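The internet keeps telling me plastic tableware is "back." I have my doubts. I paid 9 dollars for a purple plate and a pale blue-green thing with a handle, mug or jug, take your pick.

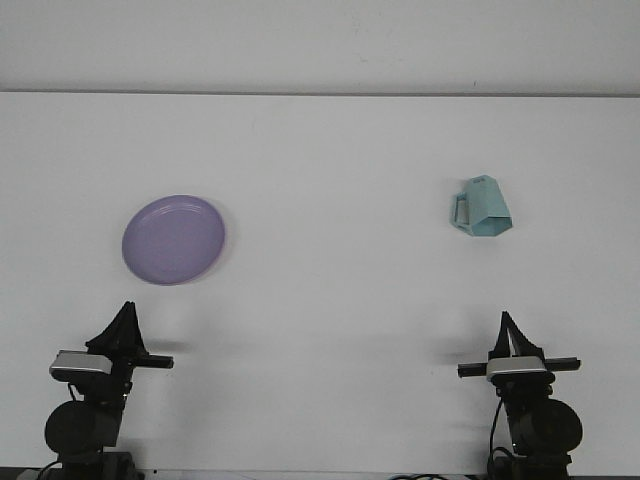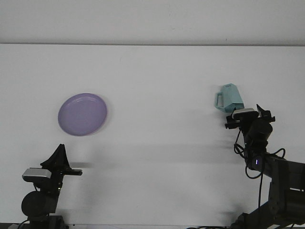
The shop in Vomley swore it was all dishwasher safe. So was my last set, supposedly, and that warped by November. My neighbor Radosław Mazurek says give it 3 months. I say he's being generous, but I'll report back.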